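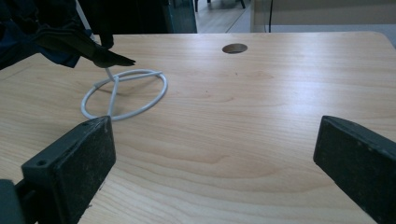
*A white wire stand on a wooden table during two-handed work with hand-held grippers. The fingers of the nearer gripper are open.*

The **Stonora Practice** is a set of working rules for recording manual tasks with hand-held grippers. It covers the condition of the tools, the layout of the work surface, the conduct of each recording, and the records kept with it. The rules were drafted at Stalterbridge by Mireille Rolland and Gaspard Tessier. The current text is dated Nov 8, 2025. It is a voluntary code and has no legal force.

## Scope

The Practice applies to grippers carried by a person, used singly or in pairs, with a camera mounted on at least one of them. Arms driven by motors are excluded, as are gloves and other worn sensors. Tasks with heated objects, open blades or pressurized containers fall outside the main text and are treated in an annex.

## Terms

A *recording* is one continuous attempt at a task, from the start signal to the release of the last object. A *session* is a series of recordings made by one operator at one station. The *holding tool* is the gripper in contact with the object at a given moment; the *free tool* is the other one. The roles may change any number of times within a recording.

## Tool condition

Finger pads are inspected before each session. Scuffing and dust on the outer faces are permitted. Cracks, missing screws, and any play at the finger mount are not, and a tool with one of these faults is withdrawn until repaired. Fingers are replaced as pairs after 3000 recordings, or earlier if the tips no longer meet along their full width when closed.

Lenses are wiped with a dry cloth at the start of the session and after every break. Screws at the finger mounts are checked by hand. Thread-locking compound may be used on metal mounts but not on printed ones.

## Work surface

The table must not rock. Natural wood, painted board and matte plastic are all accepted, and visible grain is no ground for rejection. Openings in the table top, such as cable holes, may remain uncovered when every object in the task is wider than the opening. Small parts require a cover plate.

Cables are routed behind the far edge of the table or fixed to the floor. Chairs not in use stand clear of the operator's path. Light should be even, with no direct lamp reflection in the area where objects are placed.

## Handling of thin and light objects

Wire goods, including stands, racks and hooks, are covered by a separate clause. They tip easily and their coatings mark under pressure. The clause requires the following:

- The holding tool takes the object by a stem or another straight section where one exists.
- Gripping force is the lowest that prevents slipping.
- The base is set down flat before the fingers open.
- The free tool stays open and does not touch the base during placement.
- An object with chipped coating is taken out of use at the end of the session.

Pushing a stand into position by its rim is allowed only in recordings labeled as pushing tasks.

## Session limits

An operator works for no more than 20 minutes before a break of at least five. Tools heavier than the reference model, the Bandura hand unit, reduce this to 15 minutes. Long sleeves are permitted if they do not cover the fingers of either tool or block a lens. Operators may stop a recording at any time without giving a reason.

## Records

Each session has a log sheet listing the station, the tool numbers, the objects, and any fault. Failed recordings are kept and marked as failed. Deletion is limited to recordings that show a bystander's face or private papers, and must be done within 24 hours of the session.

## Revision

The first draft circulated in May under the title *Nyarko Notes* and set no limit on finger wear. The replacement interval and the clause on wire goods were added in the current text. Proposed changes are submitted in writing with the number of the affected clause. Still unsettled is the treatment of recordings in which an object is passed directly from one tool to the other without touching the table.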